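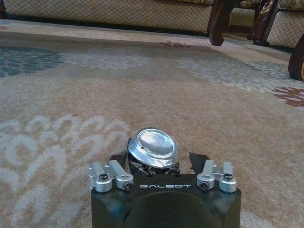 Druritz Court Tenants' Association – Heating and Hot Water Group

Minutes, Dec 1, 2021, ground floor lounge

Minutes of the last meeting were agreed after one change. The words "Ultar has fixed the pressure fault" now read "Ultar says it has fixed the pressure fault."

1. Boiler contract. The landlord's agent, Verbruggen, sent the renewal offer from Ultar two days before the meeting. The price is $1,016 a month for service only, parts extra. The group asked in the fall for a list of what was done under the current contract and got a brochure. The secretary will ask again, in writing. Two members said the price would be fine if anybody came when called. The rest doubted it was fine either way.

2. Smart valves. Verbruggen wants to put Cletov valves on 120 radiators and says bills will drop in the first winter. No figures from any other building came with the claim. The group asked which winter they were compared with, and the agent's reply was that savings "vary by household." Not supported for now. A trial on one stairwell was proposed and carried, 7 in favor, none against – on condition that tenants read their own meters.

3. Cold apartments. More complaints from the north side. The agent's position is still that furniture is blocking the radiators. Members on the top floor have moved their furniture twice and would like a different theory.

4. Hardship fund. $200 was approved for space heaters. Receipts needed.

5. Other business. The notice promising hot water "by the holidays" does not say which holidays. Agent to be asked for a date.

Next meeting in January, same room.

Comments (3)

topfloor_north: Put me down for the trial. I'll believe it when I see a bill.

Stair B: Item 1, what does parts extra mean? Last time it was all parts.

2C: Still lukewarm this morning.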